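Semstead Library Service Newsletter
March 2020

Graphic novel collection: new shelving, new titles and changes to borrowing

The Semstead Library Service is pleased to advise members that the review of its comics and graphic novel collection has been completed. The review began last winter after repeated requests from borrowers at the Pludham branch, where the collection had outgrown its original bay and was being kept in three separate parts of the building. Members who have had trouble finding the second volume of a series will understand why the work was needed.

The collection now holds 1,020 volumes across all branches, of which 753 are kept at Pludham. The remainder are divided between the Central branch and the mobile library. All of them may be requested from any branch at no charge, and requested items are normally delivered on the next weekly run.

How the collection is now arranged

Until this year, graphic novels were shelved by the surname of the writer. This worked well for single books but poorly for long-running series, where the writer may change several times and the volumes end up scattered along the shelf. Series are now shelved together under the series title, in volume order. Single works remain under the writer's surname, or the artist's surname where one person has done both jobs.

Spine labels have been replaced to match. A blue label indicates general titles, a yellow label indicates titles for younger readers, and a grey label indicates titles for adults. Grey label titles are kept on the upper shelves at Pludham and behind the service desk in the mobile library. Borrowers under 15 will need a parent or guardian present to take out a grey label title.

Manga is shelved in its own bay and reads from right to left, as published. A small card at the end of the bay explains the reading order for those new to the format.

Additions to the collection

Somtochukwu Eze, Collections Librarian, selected this year's purchases with the help of suggestions left in the box at the Pludham desk. Priority was given to completing series that had gaps. Replacement copies were also bought for a number of well-worn favourites whose pages had come away from the binding.

Members will notice a wider range of subjects than in earlier years. Crime and mystery titles have been increased, as have memoirs and histories told in comic form. There is a modest new group of titles in translation from French and Italian, and a first selection of comics by Canadian and Australian artists published by small presses. The supplier for most of these was Mamico, whose catalogue may be consulted at the Central branch.

Not every suggestion could be met. Some titles are out of print, and single-issue comics are not purchased because they do not stand up to regular lending. Readers who would like to suggest a collected edition may still do so at any time.

Borrowing and reservations

The loan period for graphic novels is now three weeks, in line with other books. It was formerly two. Each member may have up to 20 graphic novels on loan at once, and no more than six from any one series – a limit introduced so that a popular run is not held by a single household. Items may be renewed twice unless another member has placed a reservation.

Members are asked to return volumes to the desk and not the after-hours chute where possible. Large hardcover editions are easily damaged by the drop, and the cost of repair is met from the same budget as new purchases.

Reading group

The Graphic Novel Reading Group continues under the guidance of Sunita Kushwaha, Branch Librarian at Pludham. The group reads one title each month and is open to anyone aged 16 and over. No drawing ability or previous knowledge of comics is expected. Copies of the coming title are held at the desk for those who register.

The April title will be chosen from a shortlist of mystery stories. Discussion at recent gatherings has centred on lettering and colour, and on how much of a story may be carried by panels with no words at all. Several members have asked for a session on newspaper strips, and this has been placed on the program for later in the year. 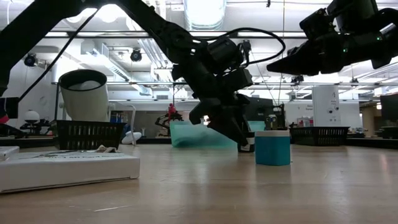

The Negi Bequest

The Service has received a private collection of comics and annuals from the Negi family, formerly of Pludham. The material includes British weeklies, Australian reprints and several bound volumes of adventure strips. It will be listed and placed in archival sleeves before being made available.

Owing to the age and condition of the paper, the Bequest will be for use in the library only. Those wishing to consult it for research or personal interest should write to the Collections Librarian, stating which titles or years they hope to see. Photocopying will not be permitted, although photographs without flash may be taken for private study.

Further donations of comics cannot be accepted while the listing is under way. Enquiries about any matter in this item may be made in person at any branch during opening hours.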